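Search this list
Search
Advanced search

List: Betton District Health Forum – members' list
Subject: Re: Winter pressures, and the future of the Sabbagh Street clinic
From: Mhairi Ritchie
To: All members

Dear colleagues,

Thank you to those who have written in response to the forum's January circular. I am replying to the whole list, as several members raised the same points and it seems fairer that everyone should have the same answers. Nokuthula Zulu's message set out the concerns most fully, and I have quoted it below before replying.

Nokuthula Zulu wrote:

> Dear Mhairi,
>
> I write on behalf of the patients' group at Sabbagh Street. We have read the circular with care and are grateful for the detail on bed numbers at the district hospital. We are less content with the section on community services.
>
> The circular says that the clinic's respiratory sessions will be "consolidated" at the Clukis Road site for the remainder of the winter. For many of our members this means two buses each way. Several of them use oxygen at home and cannot stand at a stop in the cold. The earlier notice spoke of a temporary change. The circular does not use that word, and people have noticed.
>
> We also ask what has become of the vaccination catch-up. The target for our end of the district was 1,000 people over the age of 65 or in a clinical risk group. We have heard different figures from different people, and would like to see one that the forum is prepared to stand behind.
>
> Lastly, there were 23 of us at the open evening and not one had received the letter about the change before it took effect. Some still have not had it. Please could the forum say who was responsible for sending it, and when it went out?
>
> With good wishes,
> Nokuthula Zulu
> Patients' group, Sabbagh Street

I will take these in the order in which they were raised.

On the respiratory sessions, the word "temporary" should have appeared in the circular and its absence was an error in drafting. The decision taken by the district was to move the sessions to Clukis Road until the end of the winter period, with a review before any further step. That remains the position. No proposal to close the service at Sabbagh Street has been put to the forum, and if one were, it would have to go to a full public consultation.

The reason for the move is staffing. The service requires two respiratory nurses to be present at each session. One post at Sabbagh Street has been vacant since the autumn and was advertised twice without a suitable applicant. The district took the view that a full service on one site was safer than a partial service on two. Members may disagree with that judgement, and the forum itself was divided on it, but I would ask that it be understood as the reason given to us.

The matter of transport is a fair one and was not given enough weight. I have since asked that patients who use oxygen at home be offered a seat on the patient transport vehicle without having to apply afresh for each visit. This has been agreed in principle. The booking line has been told, though I am aware that at least one caller was given the old advice after that date. If it happens to you, or to someone you look after, please write down the time of the call and send it to me directly. Home visits also continue to be available for patients whose doctor considers that they should not travel.

On vaccination, the figure reported to the forum is 1,007 people, against the target of 1,000. It covers both the Suvach Lane surgery and the sessions held at Sabbagh Street. The lower figures that have been going round come, I believe, from a count of the Suvach Lane patients alone. I should add that meeting the target does not mean that everybody eligible has been reached. Uptake among housebound patients is still lower than we would wish, and the district nurses are continuing to offer the vaccine on their ordinary rounds. Carers are eligible too and need no letter of invitation.

On the letter, the answer is less satisfactory. It was approved in good time but was held back at the district office while the telephone number for the booking line was being confirmed. It then went out by second-class post. The district has accepted that patients should have been told before the change took effect and has apologised to the forum. I have asked for that apology to be sent to the patients themselves. Anyone who has still not received the letter may ask for a copy at either reception desk, where it is also held in large print.

Some members asked whether the pressures at the hospital are easing. The latest report says that waits in the emergency department have shortened since the turn of the year, but that discharge remains slow, chiefly where a patient needs a package of care at home before leaving. The forum has asked for a fuller account from the council's adult care team – in writing, and in time for members to read it before we next meet.

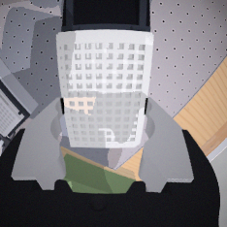
Gripper fingers holding a white perforated block. Computer rendering.

There remains the question of how the review of the Sabbagh Street sessions will be carried out. The forum has asked for three things to be settled beforehand: that patients be asked for their views by post as well as online, that missed appointments at Clukis Road be recorded along with the reason where it is known, and that the findings be published in full. The first two have been accepted. The third is still under discussion, and I will write again when there is an answer.

Nokuthula has kindly agreed to gather comments from patients at Sabbagh Street ahead of the review. Members at the Betton end of the district may send theirs to me. Please do not include details of anyone's medical treatment in messages to this list, as the archive can be read by all subscribers.

Yours sincerely,

Mhairi Ritchie
Secretary, Betton District Health Forum

Recent messages on this list
Re: Pharmacy opening hours at Suvach Lane
Car parking at Clukis Road
Draft minutes for comment
Hearing aid batteries – change of collection point
Re: Winter pressures, and the future of the Sabbagh Street clinic

This archive uses cookies to remember your display settings. By continuing to browse you agree to their use. Accept / Manage settings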